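Home | Tickets | Parts store | Ludell Workshop | Log in

Ticket 46: "Server board dead, needs replacing"
Opened by Gaetano Monti. Handled by Arturo Amato. Status: open

Monti, August: No display, fans at full tilt. Clollent say the board has failed and want to sell us a new one. They haven't looked at it.

Amato: I'd like more than that before we spend money. A dead board is what a supplier says when they have dead boards' replacements on the shelf. Have you pulled the memory?

Monti: Reseated it twice. No change.
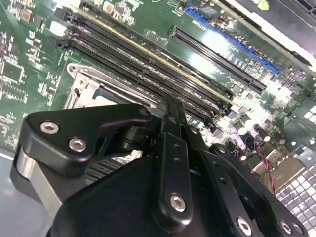 Slots, near the socket bracket. One slot has a yellow-gold stripe.

Amato: Reseating the same stick in the same slot proves very little. Strip it back to one known good module and one processor, then try again. Note which bank you use. The Marchetti guide says any slot will do. I don't believe it.

Monti: One module, far right slot. Bracket opened to check the chip. 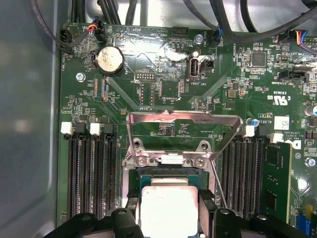
Which still leaves the coin cell. Has anybody put a meter on it? "It was changed 2 years ago" is not a reading. Also look at the socket under a decent lamp before the chip goes back, and don't wipe anything in there.

Monti: No meter here until Zerance return ours. I couldn't see any bent contacts.
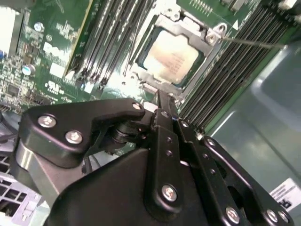 Processor in its socket, Dell board, memory banks either side.

Amato: "Couldn't see any" at what magnification? I'm not signing off the socket on that. Clollent's note claims they are 100 per cent sure. From a phone call. Leave their quote unanswered.

Steps still to do:

1. Keep the processor in a recess of the grey plate while it's out, and off the ribbed panel. There are specks on those ribs.
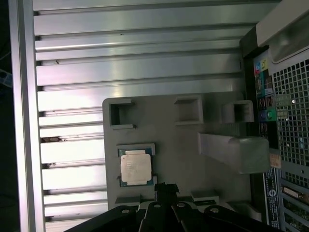
2. Meter the coin cell.

3. Try the spare processor with the same single module. Wait 7 minutes before calling it dead.

4. Post the results here, including the dull ones.

Comments (7) | Share (2)

Contact Ludell Workshop | Back to top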